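Workbook of the Manipulation Software Group, Fidedar Laboratory
Entry: gripper width estimation, time alignment and replay through Carine
April 2019
Entered by Naheed Bhutto. Read and initialled by B. Sárközi.

Continued from the previous entry, in which the width estimate on the left unit was found to jump between two values when the fingers were almost fully open. The purpose of this entry is to record the cause, the change made to the Girnano pipeline and the state of the replay tests at the breakfast table. Bushra Dogar carried out the calibration. Arsalan Afridi wrote the change to the planner interface. Any error in the account is mine.

1. Width estimate

Girnano obtains the finger opening from the two square markers, one on the black body of each finger. The lens is strongly curved and the markers lie low in the view, where the curvature is worst. Until last week the detector ran on the raw picture and the corner positions were corrected afterwards. This is quick, but it means that the search for straight edges is made on edges which are not straight. With the fingers closed or half open the effect is small. With the fingers wide, the outer corners of each marker are pulled towards the dark border and the detector sometimes settles on the inner black square and sometimes on the outer one. This accounts for the two values.

Two remedies were considered. The first was to correct the whole picture before detection. Bushra tried this and rejected it, as the corrected picture has to be very large if the centre is to keep its detail, and the processing time was not acceptable on the bench machine. The second was to correct only two small windows, placed where the markers must be, given that the fingers move along a known line. This was adopted. Each window is corrected with the current lens model, the detector is run, and the corners are returned to the lens coordinates for the pose step.

Results on the standard recording, left unit:

Frames processed: 558
Frames with both markers found, old method: 385
Frames with both markers found, new method: 454

The remaining frames are nearly all from the part of the recording where the operator turns the gripper away from the lamps and the markers fall into shadow. We have not attempted to recover these. A short gap is filled by interpolation, and a long gap now raises a warning in the log and marks the recording for inspection. Previously a long gap was filled silently. I consider that to have been a fault in its own right, and I have asked that no recording made before the change be used for training until it has been run again.

Note for whoever next edits the window code: the left and right marker numbers are read from the unit file and not from the main settings. If the unit file is missing, the program stops. Please do not restore the default values. They were the reason we spent most of January comparing the left hand with itself.

2. Lens model

Quan was run again on both units with the large board. The fit near the border was poor on the first attempt because hardly any of the board positions reached that far out. Bushra repeated the work with the board held close to the lens and well to one side, and the fit improved at once. The procedure sheet has been amended to ask for board positions in all parts of the round view, including the outer ring.

The mask for the dark border is now stored with the lens model. It had been kept as a separate file and had been copied from one unit to the other, although the two lenses are not centred alike. Shagufta Mughal has written a check which compares the mask with the mean of the first frames and refuses the pair if they disagree.

3. Time alignment of the two units

The breakfast task requires two grippers, and their recordings must be placed on one clock. The present method is to film a changing code on a tablet with each unit before the first demonstration, and to take the difference. This gives a fixed offset for the session. It does not deal with drift.

To measure drift, the code was filmed at the start and at the end of a long session. The offset had changed by 151 milliseconds. For slow reaching this would pass without notice. For a movement in which one hand holds an object steady and the other acts on it, it would not. A policy trained on such data would learn that the second hand starts early or late, and to a different degree depending on the hour at which the demonstration was recorded.

Girnano now accepts two code readings, one at each end, and applies a straight-line correction between them. If only one reading is supplied the program will proceed, but it writes the word UNCORRECTED into the session header. I had wanted it to refuse. Benedek's view was that there are too many good single-hand recordings with only one reading, and that refusal would lead people to supply a false second one. I have accepted this.

4. Camera tracking

The position of each gripper is obtained from its own camera. Plain black cloth gives the tracker very little to hold, and folds in the cloth are worse than nothing, as they give weak points which shift when the cloth is touched. Most of the usable points come from the table objects and from the felt letters on the backdrop. The wire holder gives a large number of points, but many are false: the crossing of a near wire and a far wire looks like a corner and moves as the camera moves. Girnano's outlier test removes the greater part of them. We have not tuned the test further, and I do not recommend tuning it on this table alone.

The large round pan is the other difficulty. Its rim is shiny and the bright spots travel with the camera. The same applies to the pale food piece in the pan, which carries a strong glare spot on its lower part. Arsalan proposed a simple brightness limit, above which no point may be started. This was tried and is helpful. It also removes good points from the white plate, which matters less.

The gripper fingers themselves must be excluded from tracking, since they move with the camera and would persuade the tracker that the room is standing still. The exclusion region was drawn for closed fingers. It has been redrawn as the union of all finger positions, with a small margin. The cost is a part of the table directly in front of the hand, and on this task that part is often the pan.

A second gripper entering at the side of the view is not excluded at present. It is usually small in the view and is thrown out as an outlier. When both hands work close together over the same object this can no longer be relied upon. Shagufta is to look at whether the known pose of the other unit can be used to place a second exclusion region. There is a circularity in this, as the known pose comes from the same tracker, but the pose from the previous frame should be good enough for the purpose.

5. Planner interface

Carine receives the hand poses and finger widths and turns them into arm motions which respect the joint limits and the separation between the two arms. Arsalan has changed the interface so that each pose arrives with the time at which it is to be reached. Poses whose time has already passed on arrival are dropped. Formerly they were executed late and in order, which produced the hurried movement at the start of each new batch that visitors have remarked on.

The table surface is entered in Carine as a flat plane with a safety height. The pan is entered as a low cylinder, without its handle. I have left the handle out deliberately for now, as we do not yet have a reliable estimate of which way it points, and a wrong handle in the model is more troublesome than a missing one. Reaches from the handle side are therefore to be run at reduced speed, with a hand on the stop button.

Replay was carried out first in simulation and then with the arms raised clear of the table. Finger width now follows the recording without the jump. No replay in contact with the objects has been approved.

6. Outstanding

- Repeat the frame count on the right unit. Only the left has been done.
- Re-run the old sessions with the windowed detector (Bushra).
- Second exclusion region (Shagufta).
- Decide how the orange finger tips are to be treated in the colour augmentation. The present range turns them nearly brown, and the sausages on the plate are brown.
- Handle direction of the pan. Arsalan suggests an ellipse fit to the rim followed by a search outside it for the dark loop. The loop is black and the border of the view is black, so the search will have to stop well short of the mask.

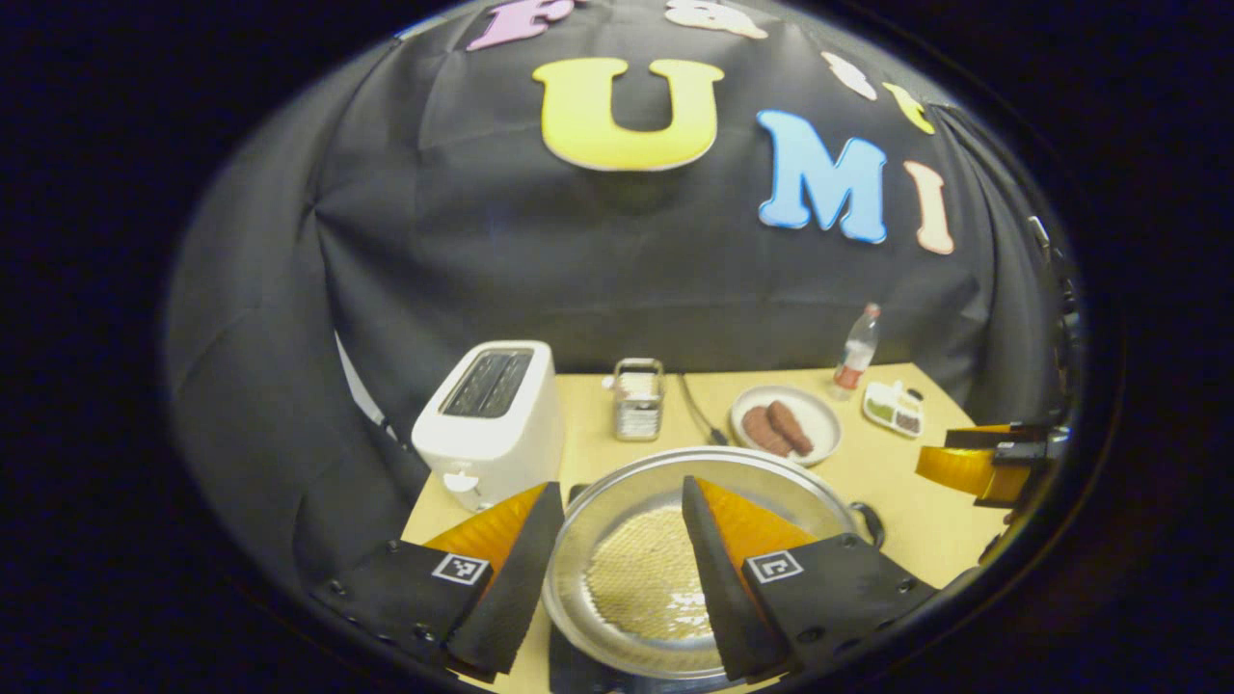 On the last point, Benedek asks that the fit be tested first with the fingers wide and on either side of the rim, as this is the position in which the planner most needs the answer. I agree. The test is to be added to the Girnano nightly run once the right unit has been counted, and the result will be written up here by whoever is on the bench.

N.B.

Recent entries
Quan: notes on board positions near the lens border
Left unit: two-value fault in finger width
Carine interface, late poses and how they are queued
Tablet code readings: procedure for two-hand sessions
Storage of unit files and lens masks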